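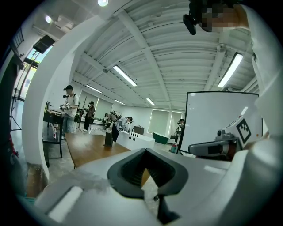 Giving the big room a proper going-over

I have been promising myself for weeks that I would write something about the cleaning, and then each time I sat down to do it I remembered something else that wanted wiping first. So the kettle is on, my feet are up, and I am going to get it all down before I spot another smear.

If you have only ever cleaned a house, a room like the one at Pallcombe comes as a bit of a shock. At home I can reach most things from the second rung of the steps. At Pallcombe there is a ribbed white metal ceiling with a great long beam running under it, and tube lights, and every one of those ribs is a little shelf for dust as far as I'm concerned. I do the lights with a long-handled duster and I do them before anything else, even though my neck complains for the rest of the day. The first year I did the floor first (I know, I know) and then stood there watching grey fluff drift gently down on to it.

After the lights come the windows. They are tall ones with dark frames, and they let in such lovely daylight that you can see every fingerprint anyone has ever left on them. I use warm water with a splash of white vinegar, and an old cotton pillowcase for the drying. Bronwyn Rutherford swears by newspaper, and I have tried it her way, but I only ended up with black hands and a black window sill. The big white column next to them gets a wipe to shoulder height and no further. Above that I leave it to its own devices.

Then the tables, which are my favourite part, so I always take too long over them. The one with the black hairpin legs is a beauty - a glossy brown wooden top, and thin little legs that make it ever so easy to mop underneath. The trouble with gloss is that it shows everything when the lights are on. I keep a packet of wet wipes on it and go over the top as often as I think of it, then follow with a dry cloth straight away, going with the grain. If you leave it to dry by itself you get streaks, and then you are back where you started, only crosser.

I did try a spray polish for most of May. It smelt wonderful, all lemons, and the table looked like a conker for the first afternoon. By the next morning it had a bloom on it like an old plum, and it took me 90 minutes and two cloths to get it all off again. I have gone back to wipes and elbow grease and I don't intend to stray.

The floor is grey with a marble sort of pattern, very forgiving of crumbs and not at all forgiving of a dirty mop. I like a flat head on a long handle, because it goes right up against the wooden step without slopping. I change the water after every 15 minutes of mopping, which sounds fussy, but you only need to look in the bucket to be convinced. The step itself is an old brown plank, worn in that nice soft way, and I don't let it get properly wet. A well wrung cloth along the top, another along the front edge, and that does it.

And do keep a bin close to where you are working! There's a small pinky-beige one that lives on the floor by the step, and it saves me no end of walking about with a handful of used wipes looking for somewhere to put them.
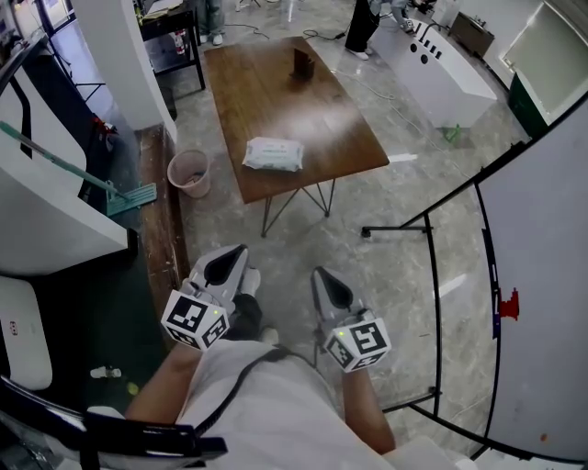 Merle Ellery wrote to me after the last post to say that I was wrong about wet wipes, that they leave a film on any shiny wood sooner or later, and that a barely damp cotton cloth with one drop of washing-up liquid would do the job for pennies. Well, Merle, I have been thinking it over and I suspect you may be right about the film. I did rub one corner with a dry finger and it squeaked, so I am going to try your way on that half of the table for 7 days and mine on the other half, and we shall see.

She also asked what I do about chairs. Not enough, is the answer. The black ones show lint dreadfully and I go round their backs with a strip of parcel tape wrapped about my hand, sticky side out, generally while I am waiting for the floor to dry. If anybody has something better for lint, do please leave it in the comments, as I am nearly out of tape.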